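Keeping a workshop bench usable

Sweep the bench before you put tools away, not after. Sawdust hides screws, and a screw under a board will leave a dint you can't sand out.

Wipe bare steel with an oily rag once a fortnight through summer. By January the humidity in our shed at Kincaid puts a bloom of rust on a plane sole in a couple of days. Camellia oil is fine. So is sewing machine oil.

Glue drips come off a waxed benchtop with a scraper. Rub on plain paste wax, leave it 12 minutes, then buff. Don't use silicone polish - it gets into the timber and the finish will fisheye.

Sandpaper curls if it's stored flat on a concrete floor. Keep it in a drawer with a weight on top, and write the grit on the back of each offcut.

A light colour on the wall behind the bench makes it much easier to find a dropped drill bit.

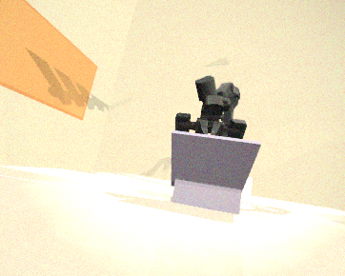 Zuleica Rezende: I'd go easy on the wax. Mine got so slippery that boards slid about under the plane. I only wax the glue-up end now and leave the rest bare.

Fair point. Half the bench is plenty.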